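Unit 4: Automation on the Packing Floor
Case notes: Larkside

Larkside runs a two-arm cell beside its hand-packing line. Motion programs are checked in simulation before the Monday release. Packers now attend the check, which used to be done by engineers alone. The first item reviewed is finger clearance with the gripper open and nothing in it.

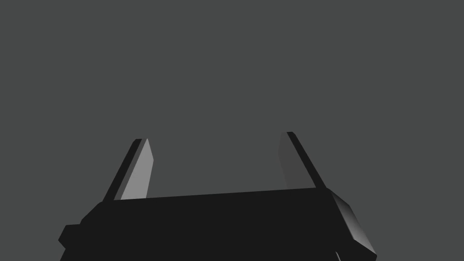
Okamura objects that clearance is the wrong place to start: packers should first be asked which picks they want to give up. Brophy's reply is that they can't answer until they know what the hand can span.

Changes recorded after the cell started:
- Hand picks per shift fell from 186 to 76.
- Exception handling became a separate task with its own pay grade.
- Packers may reject a program before release.

The second review covers reach. Both arms work close to one small counter, and their paths are checked together.

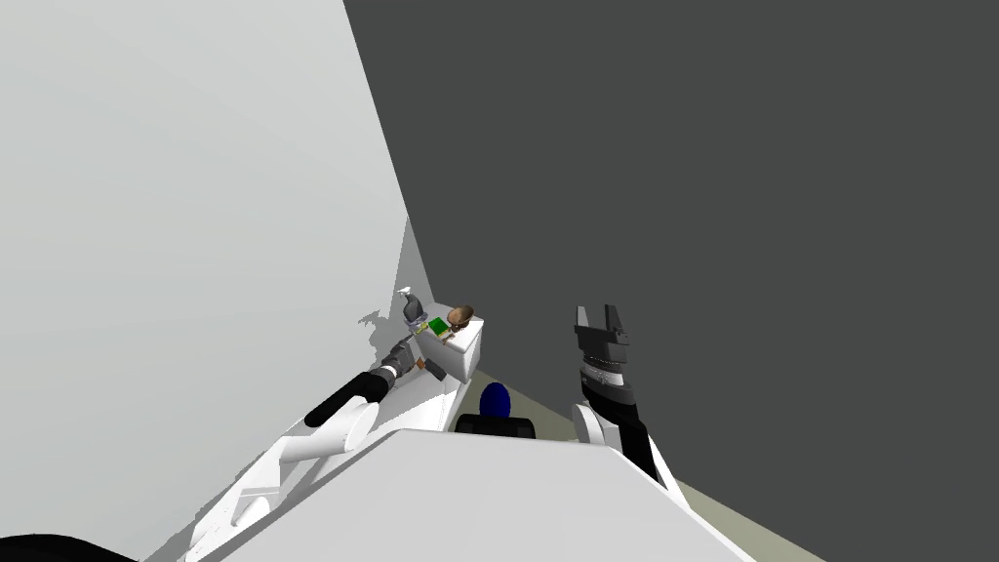 Rejected programs go back to engineering with a written reason. Read the Grokitz agreement, sections 2 and 3, before the seminar.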